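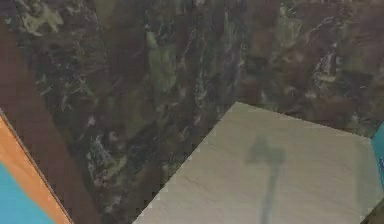 I caught Davoud Karimi at 4 in the afternoon, halfway through a sandwich and a planner log. He writes perception code at Loder, and I wanted to know why he keeps swapping the tabletops in his simulator.

"Plain gray tables made us lazy," he told me. "The detector looked great, then we gave it marble and it fell over." Shadows were worse! His early model kept treating the arm's own shadow as an obstacle – the planner would politely steer around nothing.

So now every training run gets 400 random surfaces, with the light moved each time. Does it help? "Mostly," he said, laughing. "Ask me again in January." He still hates the glossy ones, and went back to his log.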